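Wumach Drawers – README

Wumach Drawers is what our robotics club did instead of a December break. It holds 400 simulated household episodes for a two-armed robot, plus the scripts we used to make them. Judite Pinheiro wrote the room generator. Wiroj Boonchu wrote the controller and most of the apologies in the commit log.

Contents

episodes/ – 400 runs, one folder each
rooms/ – room layouts, with the wall colors chosen at random, as visitors tend to guess
tools/ – replay and export scripts
huker.cfg – settings for the Huker controller; copy it before you edit it
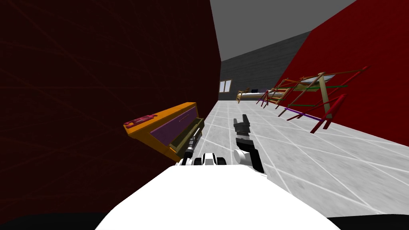

The drawer task is the one we get asked for most, and the one we'd hand over last if we had a choice. Furniture in the simulator has its own views on gravity. The orange unit with the olive-green drawer pulled partly out is hanging in the air at a tilt, one gripper against its side. Frames like that stay in the set, tagged "airborne" – filter on the tag if you want furniture that behaves.

Known issues

Replay stops at step 800 on longer episodes. Set max_steps to 1000.
Gripper force is logged in units that Wiroj has promised to document.
Running more than 8 workers fills the disk with identical bedrooms.

Last updated July 20, 2020. Send bug reports to Judite, and attach the episode folder.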